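꽃병에 꽃 꽂기, 로봇 팔에게 가르치다가 제가 배운 것들

안녕하세요, 오랜만에 살림 이야기를 들고 왔어요. 지난번에 가위 가는 법을 올리고 나서 꽃 손질도 다뤄 달라는 댓글이 꽤 있었는데, 마침 제가 요즘 낮에 하는 일이 딱 그거라서요. 아시는 분은 아시겠지만 저는 스카니넨(Skaninen) 연구실에서 로봇 팔이 집안일 동작을 익히는 과정을 돕고 있고, 이번 계절 과제가 바로 꽃꽂이였답니다. 그러다 보니 손으로 할 때는 생각도 안 하던 것들을 하나하나 따져 보게 되었어요.

연구 방법은 어렵지 않아요. 사람이 팔을 조종해서 줄기를 집고, 옮기고, 꽃병에 넣는 시범을 보이면 그 기록으로 로봇을 학습시키는 거예요. 우리는 시범을 모두 692번 모았는데, 처음에는 몽땅 넣어서 학습을 시켰더니 결과가 영 시원찮더라고요. 같이 일하는 군보르 포르스베리(Gunvor Forsberg) 씨가 기록을 며칠씩 들여다보더니, 줄기를 집고 나서 한 번이라도 고쳐 잡은 시범은 빼 보자고 했어요. 그렇게 남은 게 514번이에요. 양은 줄었는데 한 번에 넣는 비율은 오히려 올라서 50번 시험에 40번을 성공했지요. 시험에 쓴 꽃이 장미 한 가지뿐이라 다른 꽃에서도 그럴지는 아직 모르겠어요. 튤립은 줄기가 물러서 조금 걱정이에요.

자, 그럼 부엌에서 바로 써먹을 수 있는 이야기를 해 볼게요.

잡는 자리부터요. 저는 늘 꽃송이 바로 밑을 잡고 꽂았는데, 그러면 줄기 끝이 제멋대로 흔들려서 꽃병 입구를 자꾸 놓쳐요. 성공한 시범을 모아 보니 대부분 줄기 가운데보다 살짝 아래를 잡고 있었어요. 집에서도 그렇게 해 보세요. 끝이 훨씬 얌전해져요! 단, 장미는 잡을 자리의 가시를 먼저 떼어 두시고요. 저는 마른행주를 두 번 접어 줄기를 감싸고 아래로 살살 훑어 내리는데, 너무 세게 훑으면 껍질이 벗겨지니까 가시가 굵은 건 가위로 끝만 톡 잘라 주세요.

다음은 다듬기예요. 물에 잠길 잎은 미리 떼어 내고, 줄기 끝은 비스듬히 자릅니다. 꽃다발째 한꺼번에 자르지 말고 한 송이씩 꽃병 옆에 세워서 길이를 가늠한 뒤에 자르세요. 조금 길다 싶게 남겨 두는 편이 마음 편해요. 긴 건 더 자르면 되지만 짧은 건 방법이 없으니까요(제가 식탁에서 여러 번 한숨을 쉬었답니다).

줄기는 가지런히 눕혀 두세요. 자른 끝이 한 방향으로 모이게요. 엉킨 더미에서 한 송이를 빼내려다 옆 송이의 잎까지 찢는 일이 제일 흔한데, 로봇도 똑같은 데서 애를 먹었어요. 식스텐 비에르클룬드(Sixten Björklund) 씨는 줄기를 한 사람이 옆에서 건네주는 방식과 탁자에서 바로 집는 방식을 나누어 기록하자고 했는데, 나중에 분석할 때 이게 정말 큰 도움이 되었어요.

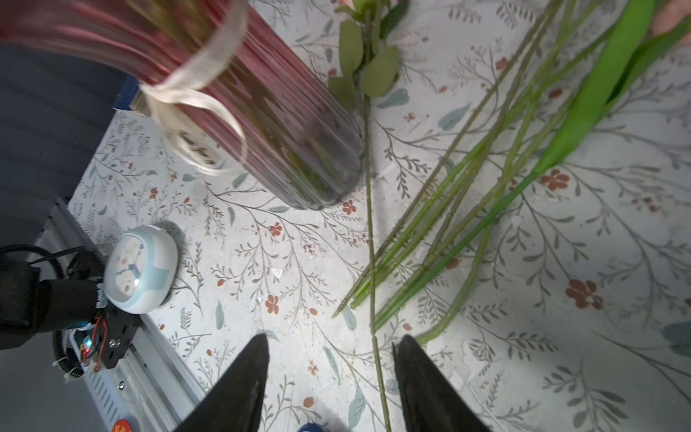

꽃병에 리본이나 꼬리표를 달고 싶으시면 순서를 꼭 생각해 보세요. 선물할 거라면 물을 채우고 꽃을 다 꽂은 뒤에 리본을 묶는 쪽이 깔끔해요. 먼저 묶어 두면 젖은 손으로 만지다가 글씨가 번지기도 하고, 늘어진 고리에 가시가 걸리기도 하거든요. 연구할 때는 일부러 장식이 달린 꽃병도 섞었어요. 실제 집에 있는 꽃병이 다 밋밋한 건 아니잖아요.

유리 꽃병을 옮길 때는 한 손으로 바닥을 받쳐 주세요. 목 부분만 쥐고 기울이면 생각보다 쉽게 미끄러져요. 세로로 골이 진 유리는 손에 잘 잡히는 대신 골 사이에 물때가 끼는데, 미지근한 물에 식초를 조금 풀어서 못 쓰는 칫솔로 골을 따라 문지르면 말끔해집니다.

첫 송이는 가운데에 똑바로 세우려고 애쓰지 마시고 벽에 기대어 주세요. 두 번째 송이를 반대쪽에서 엇갈려 넣으면 줄기끼리 받쳐 주어서 세 번째부터는 한결 수월해요. 우리 기록에서도 첫 송이가 제일 오래 걸렸어요.

물은 이틀에 한 번 갈고, 갈 때마다 줄기 끝을 조금씩 다시 잘라 주세요. 8월처럼 더울 때는 매일 가는 게 좋고요. 튤립 시험은 다음 달에 시작할 예정이니, 무른 줄기를 다루는 요령이 있으신 분은 댓글로 꼭 알려 주세요. 연구실에 가서 그대로 해 볼게요!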